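# Workshop tips: recording hand-held gripper demonstrations for small crockery

Notes from the Hunness bench, revised 10 May 2019. They cover the cup work only.
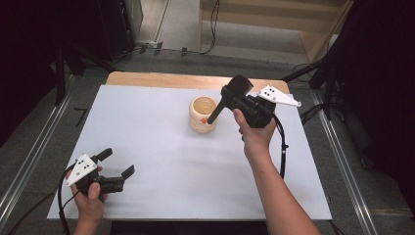

Tarmo Lukoševičius wrote back after the first version to say that he'd skip the cups altogether and begin with blocks, as a rounded wall gives a learner too many ways to be nearly right. We kept the cups. The blocks gave us tidy numbers that told us very little about the kitchen tasks we care about.

## What we found

We trained the same policy on two sets of demonstrations. One had 1000 recordings made at an unhurried pace, with a short pause before each contact. The other had 4000 made as fast as people could comfortably go. On cups the policy had not met before, the slow set did better. Adding the fast recordings to the slow ones made things slightly worse until we threw out the ones with jerky approaches, which left us with over 3000 in total. After that the mixed set came out ahead.

Jyoti Vishwakarma thinks the pause is doing most of the work. We haven't tested the pause separately from the speed, so treat that as a guess.

## Setting up the bench

- Put a plain matte board on the table. Glossy boards throw glare and the tracking suffers.
- Leave a strip of table showing behind the board so you can tell if it has shifted.
- Wipe the marker plates with a dry cloth before each session. Spray cleaner left a film on ours.
- Keep the cables slack and away from your wrists. A tight cable pulls on the gripper and the pull ends up in the data.
- Push your sleeves up past the elbow.

## Handling the cup

Go in from above with one finger inside the opening, and keep the second gripper low and open until it's needed. People new to this bring both hands in at once and then have to back one out. The policy learns the backing out as well.

Handmade cups are worth having in the set. Their walls are uneven, so the closing width changes from one side to the other. Turn the cup a little between recordings.

Don't squeeze to be sure. Light contact and a slow lift gave cleaner recordings than a hard grip — and we chipped fewer rims.

## Sorting recordings afterwards

Watch everything at double speed and mark anything that makes you wince. Finn Janssen and Hartmut Thiele did this separately on the same batch and agreed on most of it. Where they differed, we kept the recording.

Failed grasps that the person recovered from go in their own folder. We left them out of both sets and plan to try them in September, along with four saucers from the Campos box.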